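Every spring some column promises that a tray will fix your kitchen. Lino Fontana, who sells them at Mivside, swears by it. I remain unconvinced.

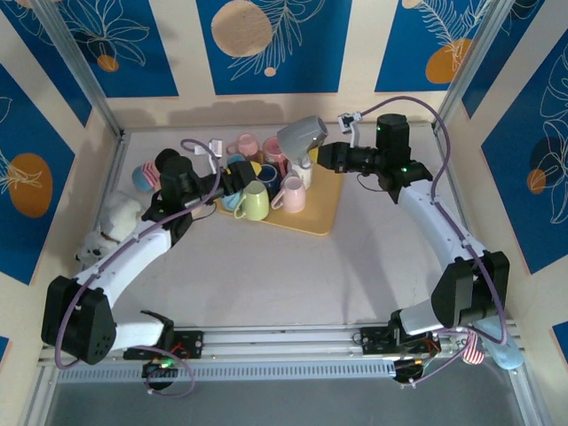
*Pastels and navy, with a light wooden tray to hold them, and a gray mug held on its side above.*

Pierina Pellegrini owns 22 mugs and uses two — the rest, she says, are for guests. What guests? A tray keeps a crowd together,

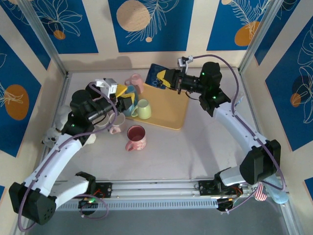
but it won't thin one out. Give half away first, then see if you still want the tray.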